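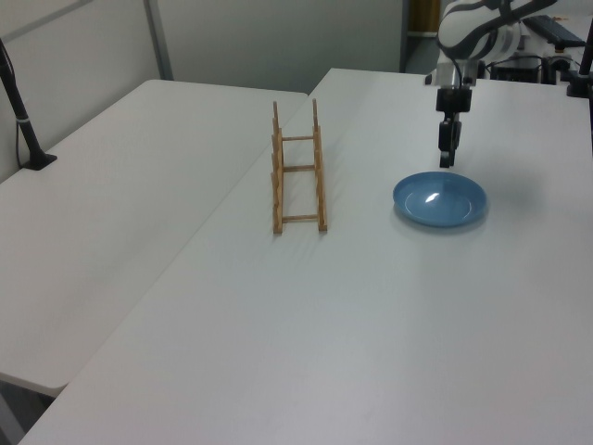
Can a robot put away the dishes in a normal house yet?

Beat Marti
Not in a way you can buy and forget about. Arms can pick up a plate and stand it in a rack if the plate is a kind they've been trained on and the rack stays put. Your kitchen on a weeknight is a different job.

Kayode Amadi, who asked, added:
Should have said more. My mother has bad wrists and the dishes are the chore she hates most. Washing is fine, we have a machine for that. It's the unloading — bending, lifting plates, stacking. I keep seeing clips where it looks solved. Budget is not huge but I'd save up for somthing that worked. Also there's a cat.

Adanech Tsegaye
I do line maintenance at Pulton, so shop floor, not kitchens, but we had an arm on trial last October for loading flat parts into slotted trays. Same kind of job as plates if you squint.

What went ok: same part, same tray, good light. Ran most of a shift.

What didn't: anything lying flat. Fingers have to get under the rim or pinch the edge, and a thin part on a smooth table just slides away from you. People tip it up with a fingernail without thinking. Ours needed a little ledge made for it. Then somebody swapped the trays for ones with slots 2 mm narrower and we lost the afternoon.

It did about 20 trays an hour. A person does that before coffee. We kept it anyway for nights.

For your mother I wouldn't wait. Get the plates out of the low cupboard and onto the counter, in an upright rack next to the machine. No bending, and she can leave them there untill dinner. Lighter plates help too, my aunt switched and it made more difference than any gadget.

Check the clips for a speed label in the corner, by the way. A lot of them are sped up.

Engelbert Leitner
give it 2 years. vacuums were useless once too and now I have two of them

Kayode Amadi
Thanks both. Going to try the counter rack. Adanech, was the ledge a bought part or did you make it?

Adanech Tsegaye
Made it. Scrap strip and tape.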